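Furniture Care and Handling
Unit 4: Covering and Storing Upholstered Pieces
Course handout, revised 27 April 2024
Prepared by Denise Sowerby, Mottram Training Centre

Purpose of this unit

Students who complete this unit will be able to select a suitable cover for an upholstered piece, prepare the fabric beforehand, and check a covered piece during storage. The unit assumes that students have read the Unit 3 notes on fabric types.

Preparation

Vacuum all upholstery with the brush attachment before any cover is applied. Work from the top of the back down to the seat, then the arms, then the skirt if there is one. Loose cushions are removed and vacuumed on both sides, including the seams and the zipper.

Fabric must be fully dry. A piece that has been spot cleaned is left uncovered overnight in a heated room. Students should record the cleaning product and the date on the item card.

Brocade and damask need particular care. The raised threads catch easily on rings, watch straps and rough tape. Use the soft brush only, and do not rub against the direction of the pattern.

Choice of cover

Clear plastic sheeting keeps off dust and splashes and allows the color of the fabric to be checked without unwrapping. It is suited to moving and to short periods of storage. It does not breathe, and it should not stay on a piece for a full season.

Cotton dust sheets are preferred for long storage. They should be washed without fabric softener and should reach the floor on all sides.

Blankets may be placed over plastic where a piece will travel in a truck. Tape is applied to the cover and never to the upholstery.

Placing pieces in a shared room

Covered and uncovered pieces may stand in the same room. Leave enough space to walk between them, and keep patterned fabrics out of direct sunlight. Back cushions on a sofa should be plumped and set upright once the sofa is in position; cushions left slumped for months may not recover their shape.

A dark green upholstered piece under clear plastic, with a brocade sofa left uncovered behind it, shows the two conditions together. Note the creasing of the plastic over the rounded top corner, and compare the height of the sofa's back cushions.

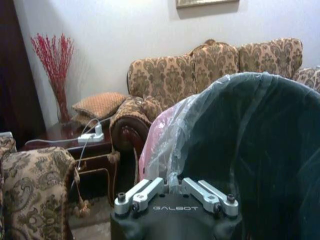

Inspection during storage

Lift one edge of the cover every month and check for damp, odor and insects. Enter the result on the item card with your initials. Any damp piece is uncovered at once and reported to Trevor Wragg.

Assignment

Read the Unit 5 notes before the next class. Written work for this unit should not exceed 2,000 words and is handed in to Jyoti Dhillon by the end of the teaching week.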